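Acta de la reunión de planificación de equipamiento
Taller de manipulación textil — Risska
Septiembre

Asistencia: el equipo del taller casi al completo, la coordinación y dos personas de administración, que tuvieron la amabilidad de quedarse hasta el final aunque lo suyo se había visto en la primera media hora. Se excusa la responsable de formación, que envió sus notas por escrito.

Se abre la sesión a las 15 horas, con café y con unas pastas que trajo la gente de administración y que se agradecen desde estas líneas.

1. Acta anterior

Se lee y se aprueba con una sola corrección: donde decía que el pedido de tornillería estaba cerrado debe decir que estaba pedido el presupuesto. Ya está cerrado también, dicho sea de paso, y llegó la semana pasada.

2. Estado de las pinzas de mano

Se repasa el material en uso. Tenemos 5 pinzas de mano del modelo Lovden, compradas todas en el mismo lote, y el desgaste empieza a notarse en las almohadillas de los dedos, sobre todo en las dos que más horas hacen. Con telas gruesas siguen agarrando bien, pero con las finas hay que cerrar con más cuidado del que quisiéramos y las sesiones se alargan. La coordinación recuerda, con todo el cariño, que las horas de uso se apuntan en la hoja de cada pinza y no en un papelito pegado a la caja.

Se plantean dos caminos: renovar solamente las almohadillas o cambiar el juego completo de dedos con sus soportes. Después de un buen rato de conversación, muy animada y siempre cordial, la mayoría se inclina por lo primero para este trimestre y por dejar lo segundo en el presupuesto del año que viene.

3. Ofertas recibidas

Hay dos sobre la mesa. Neves ofrece un lote de 8 pares de almohadillas por 542 euros, portes incluidos, y se compromete a cambiar los pares que lleguen con defecto. Brumar es algo más barata por unidad, pero pide un pedido mínimo que no nos cabe ni en el armario ni en la partida, y además no sirve los tornillos, que habría que buscar aparte. Administración confirma que la oferta de Neves entra en lo que queda de fungibles sin tocar nada más.

Alguien pregunta si no convendría esperar a las ofertas de fin de año. Se valora, pero las dos pinzas más gastadas difícilmente llegarán en buen estado a esas fechas, y parar las prácticas de doblado en plena campaña saldría más caro que cualquier descuento.

Se acuerda aceptar la oferta de Neves. Administración tramita el pedido.

4. El brazo automático de doblado

Punto largo, como era de esperar, porque es el que más ilusión nos hace a todos. La idea de incorporar un brazo fijo junto a la mesa de telas sigue en pie, pero faltan tres cosas por resolver: la toma eléctrica, el espacio de paso y, naturalmente, el dinero. Se descarta la compra inmediata y se decide pedir a Brumar un precio de alquiler, con formación incluida y con una cláusula de salida clara —la última vez que firmamos un alquiler sin leerla bien nos acordamos de ella durante meses—.

La responsable de formación propone en sus notas que, antes de pedir nada, se escriba con calma qué dobleces queremos automatizar y cuáles preferimos seguir haciendo con la pinza de mano. A todos nos parece muy sensato y se adopta como tarea.

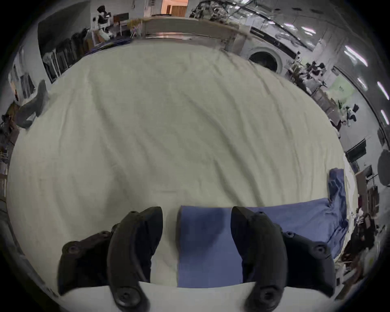
Se insiste en que la lista empiece por las piezas pequeñas, que son las que mejor conocemos, y deje para una segunda vuelta las sábanas y todo lo que ocupe la mesa entera. También se pide que cada doblez lleve una estimación del tiempo que cuesta a mano, aunque sea aproximada, para poder comparar con lo que prometa el proveedor.

5. Telas y repuestos

Se aprueba reponer paños lisos de color, unos 15, a ser posible de un tono que contraste bien con el fondo claro. Queda pendiente decidir si se compran ya lavados o se lavan en casa; hubo opiniones para todos los gustos y se deja para la próxima.

6. Ruegos y preguntas

Se ruega guardar los destornilladores pequeños en su estuche. Se pregunta por las sillas nuevas y administración contesta que no hay novedades.

Tareas: pedido a Neves, administración; consulta de alquiler a Brumar, coordinación; lista de dobleces, formación y taller a medias.

Se levanta la sesión a las 17 horas.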